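Nirncombe Clothing and Accessories Set

Contents
What is in the set
Item sheets
Folding states
Belts
Table and background
File layout
Label fields
Known problems
Terms of use
Contact

What is in the set

Nirncombe is a collection of short recordings of ordinary clothing and accessories being handled on a table. It covers shorts, T-shirts, dish towels, socks, scarves and belts. Every recording comes with an item sheet that says what the thing is, what it is made of, how big it is, and what state it was in at the start and at the end.

The set has 279 recordings of 50 items. Of those recordings, 200 are in the main folder and the rest are in the folder named extra. The extra recordings use the same items but were labeled later, and their notes are shorter. If you want one consistent style of note, use the main folder only.

The clothes are secondhand. They have been worn and washed, and many have soft creases, stretched waistbands or faded patches. Nothing was ironed for the recordings. New clothes with store creases behave differently on a table and are not represented.

Item sheets

Each item has one sheet, saved as plain text under items. A sheet looks like this:

item: denim shorts, blue
group: bottoms
fabric: cotton denim
closure: button and zipper
stretch: none
start state: folded
partner item: woven belt, brown
notes: waistband is stiff, hems roll upward when laid flat

The partner item line is filled in only when two things share the table. It is blank for most of the T-shirts and all of the dish towels.

Colors are written as a person would say them, so you will find "navy" on one sheet and "dark blue" on another. We have left these alone. If you need a fixed color list, make your own mapping from the item line.

Folding states

Four words are used for the state of a garment.

flat: laid out with no layer turned over on purpose
folded: one or more folds made on purpose, edges more or less lined up
bunched: gathered into a heap with no clear edge
draped: partly hanging over something else

A pair of shorts folded leg over leg is "folded" and so is a pair folded again toward the waist. The number of folds goes in the notes when the labeler could tell. Denim hides its layers well, and on several sheets the fold count is left out.

Belts

Belts are the hardest group in the set to label. A leather strap belt mostly keeps one curve. A woven belt bends in every direction, twists, and can settle into a wide loop on one side while the other end stays nearly straight. Labelers are asked to follow the belt from the tip and note where it passes another item and where it doubles back.
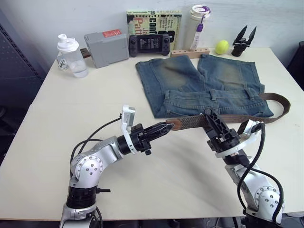
Release notes, no. 45

The brown belt has a smooth tan-brown leather tip, so that end is easy to find even when the woven part curves back on itself. In recordings that pair it with the blue denim shorts, the tip is the starting point for every note. The shorts keep their folded label as long as the fold holds, whatever the belt is doing.

Belt notes use these terms:

tip: the finished end that goes through the buckle
run: a length with no sharp bend
loop: a length that turns back toward where it came from
crossing: a place where the belt lies over or under itself
contact: a place where the belt touches another item

Write "contact" only when the touch is clear. A belt lying close beside a waistband gets no contact note.

Table and background

The table has a white top, with a plain white wall behind it. Household objects may be standing along the back of the table in some recordings. They are part of the setting and have no item sheets. White socks and pale towels have weak edges against this tabletop, and their outlines should be treated with care.

File layout

items: one text file per item
main: recordings and their labels
extra: recordings and short labels
terms.txt: the word list used by labelers
changes.txt: release notes, newest first

Recordings are grouped by item and then by start state. A recording with two items is stored under the garment, never under the accessory. Look for belt recordings under both belts and bottoms.

Label fields

start_state and end_state take one of the four state words. For belts they are left blank and belt_notes is used instead. labeler holds initials. checked is yes or no, and a yes means a second person read the label against the recording.

Known problems

Two scarves share a sheet because they were entered under one name. The sheet will be split in the next release.

Several sock recordings say "folded" where the pair is rolled. We have no word for rolled yet.

Older notes use "end" for either end of a belt. Read these with the recording open.

Terms of use

The set may be used for research and teaching. Please keep the item sheets with the recordings when you pass them on, and cite the set as Nirncombe with the release number.

Contact

Chak-lun Leung looks after the item sheets and the word list. Send corrections with the item name, the folder, and the line you think is wrong.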